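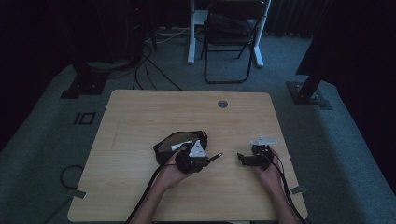 The table in its corner of the back room, grey tape on both sides and a black folding chair behind.

Hello again! I promised a few of you a proper look at the table, so I've finally put up a little page for it. It came from a house clearance over in Pralldale in July, and I paid 60 pounds for it, which Stella Athumani still says was too much (she may be right, but she's also asked twice if I'd sell it to her).

It lives in the back room at Anetley now, on the blue-grey carpet, where it's fairly dim most of the day. I don't mind that – a pale top lifts a dark room no end. There's a small round hole for cables near one corner, and I did think about plugging it. Lok-yiu Wei talked me out of it over a pot of tea, and I've since run a lamp lead through it more than once, so I'm glad I listened.

The grain is what I wanted to show you, though. Long lines sweeping across on the slant, mostly very fine and close together, then every so often a wider, tanner band. My favourite bit is the amber streak, and I also love the thin curved lines that ripple away on the other side of it. I could look at it for ages, and I have!
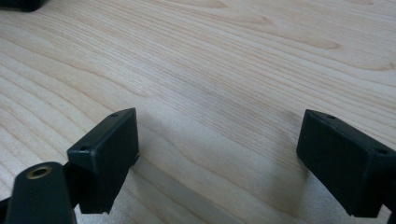

Looking after it

Not much to tell. I went over a few rough spots with 400 grit and then 600, always along the grain, and wiped the dust off with a barely damp cloth. I like a soft matt look, so no gloss varnish for me. Mugs go on coasters – yes, even yours, Stella.

I'm after a bench to go with it next, something plain and pale. If you spot one round Pralldale way, do drop me a line.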